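Flomeck: a dataset of philosophical arguments, taken apart

README, version 6
Last updated March 25, 2022

What this is

Flomeck is a collection of 2,247 short passages of philosophical argument in English, each one split into premises, conclusions and what we ended up calling "furniture" (greetings to the reader, insults to rivals, promises to prove something later). The passages come from out-of-copyright translations and from student essays donated under the Niazi agreement. The translations are better written. The essays are easier to annotate, mainly because their authors say "therefore" when they mean it.

What is in the folder

passages.tsv has one passage per line, with an ID, a source code and the text.
labels.tsv has the spans. Offsets count characters and start at zero.
disputes.tsv holds every passage where the annotators could not agree, with both readings kept.
guidelines.txt is the annotation manual, 20 pages, of which the last 12 concern the word "since".

How the labels were made

Each passage was read by two annotators working separately in Jomel, our labeling tool. They marked the conclusion first and then went looking for whatever was supposed to hold it up. Sometimes there was nothing there. Those passages carry the label BARE and we are fond of them.

An unstated premise may be added only if the argument falls over without it. Early versions allowed annotators to add whatever made the argument good, and we found ourselves with a corpus of excellent philosophy that none of the authors had written. Version 6 removes most of these gifts.

Arguments about God, substance and the will are labeled like any other. The annotators were asked to leave their own views on free will at the door, and several replied that they had no choice in the matter.

Known problems

Rhetorical questions are labeled inconsistently before the September release and only slightly better after it.

Definitions are a mess. If a writer defines a thing as necessarily existing and then concludes that it exists, is the definition a premise? We say yes. Two of our annotators say no, at length, and their notes are in disputes.tsv. 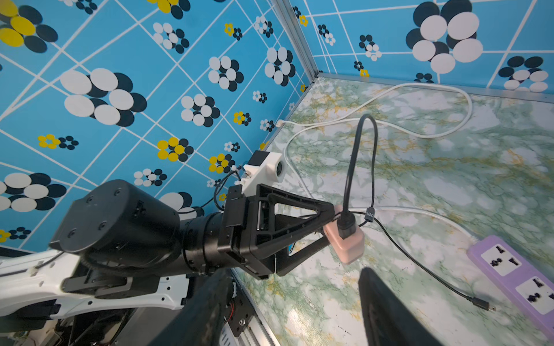 Long sentences in the translations can hold a premise, its denial and the conclusion before the first semicolon. Spans may overlap in these cases, so a parser that expects tidy nesting will complain. Clinitz, the small reader script in the tools folder, copes with overlaps but prints a warning each time — use the quiet flag if you value your afternoon.

The essay portion leans heavily toward personal identity and the ship with the replaced planks. Please don't draw conclusions from Flomeck about what people generally argue over. It mostly shows what was assigned.

Suitable uses

Teaching informal logic, testing argument-mining systems, and settling which of two readings of a passage is at least possible. The labels say nothing about whether an argument is sound. A passage can be perfectly labeled and still be nonsense.

License and corrections

Labels and guidelines are free to reuse with credit. The essays may be quoted in part but not republished whole. Send corrections with the passage ID and the label you would prefer. If your correction runs longer than the passage, it goes in disputes.tsv with the others.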